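About Sindorau

Sindorau packs household and personal care orders for small brands. We started in one unit on Salitby Road and still work there, with 40 people on two shifts. Most of what leaves the building is bottles, tubes and refills, sorted by hand into baskets and boxed.

In February we began bringing automation into the packing area. The arms pick the repeat orders. Our packers teach them by doing the job with hand-held grippers, one item at a time, and those recordings are what the arms learn from. We have 2,256 usable ones so far. 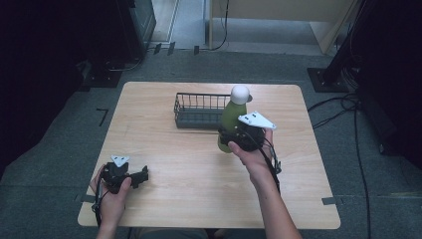 Ersoy
Training Lead, Packing
15 April 2024

A green bottle with a white cap is harder to hold well than it looks. Packers know how much to squeeze and where, and that is the part we want to keep.

The work has changed. There is less lifting and more checking, and some people miss the old pace. Teaching shifts are paid at the packing lead rate and last 90 minutes at most - wrists get tired. Nobody has lost hours over it. Two packers now look after the arms full time.

Fragile items, gift orders and returns are still done by hand. New brands can ask to see the packing area before signing.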